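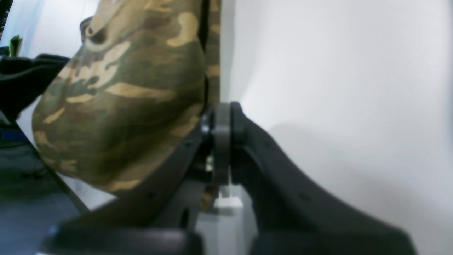 Yolandi Nel wrote back at 9 in the morning that the camouflage item in the ticket should go through a cool wash only, and that the eyelet was to be looked at before anything else.

Ticket: Braltard laundry and gear desk
Subject: Camo fabric, puckering at eyelet
Status: Open, waiting on customer

Reported problem
Customer says the fabric gathers next to the eyelet and won't lie flat after folding. Bought from Ngcobo in March. Washed at home 2 times, both times with Brasine liquid. No tumble drying, according to the customer.

First check
Material does pucker at the eyelet, and the gathered part looks slightly lighter than the cloth next to it. Could be wear, could be the print. Customer was asked if it looked the same when new and doesn't remember.

Steps so far
1. Eyelet turned gently by hand. It does not spin and the back is not sharp.
2. Washed at 30 degrees, no softener, short spin.
3. Laid flat for 20 minutes, smoothed outward from the eyelet.
4. Pressed on low through a cotton cloth, keeping the iron off the eyelet.

Result
Better but not gone. The gather comes back when the piece is folded through the eyelet. Folded to one side of it, the cloth stays reasonably flat.

Reply from Yolandi Nel, 2:20 in the afternoon
Don't press it again. If the cloth was bunched when the eyelet was set, heat won't move it. Ask the customer whether they want it reset — we would have to cut the old one out, and the new one will be a size larger. Cisodance has the dark ones in stock.

Update
Customer called and given both options: leave as is and fold to the side, or reset with the larger eyelet. Wants to think it over. Care label wording still needed from customer, as they cut theirs off. Item bagged and back on the shelf until we hear.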